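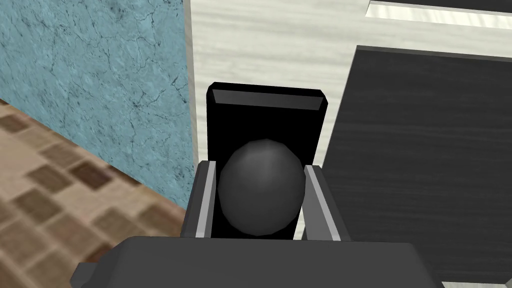
Figure 2. Wrist view from the right gripper in simulation, with the ball between the two finger pads and a black block behind it.

3.2 Collecting the demonstrations

All demonstrations were recorded in the Ostevero simulator by two operators, who steered the arms by hand controller. Each operator worked in blocks of 20 episodes and then took a break. We kept 200 episodes for the ball task. An episode starts with the arm at its rest pose and ends when the operator presses the stop button or when 20 seconds have passed.

The wrist view (Figure 2) is stored with every episode, together with the joint angles and the opening of the gripper. All streams are saved at 10 steps per second. In an early round in March we stored only the overhead view. Policies trained on that data tended to close the fingers too soon, and we dropped the whole round.

Wall, floor and furniture textures are drawn at random from the Landry set when an episode is loaded. The colors of the ball and of the other objects are drawn separately, so a dark ball can end up in front of a dark block, as in Figure 2. We did not filter out such cases. Operators found them harder to judge from the wrist view alone and often slowed down before closing the fingers. These slow stretches are left in the data at their original speed.

3.3 Labeling and checks

Each episode was replayed once by the person who had not recorded it. Gyula Tóth wrote the replay tool, which marks the first step at which both pads report contact with the ball. This step splits the episode into a reach part and a carry part. If contact was lost for more than 2 steps after that point, the episode was marked as a slip. Slips are kept for training the grasp classifier of Section 4 but are not used for the policy.

Rainer Reinholz checked the split by hand on a sample of 20 episodes and moved the mark in 2 of them. Both had a ball that touched one pad well before the other. The labels used in the rest of the paper are those of the version frozen on 19 April 2025.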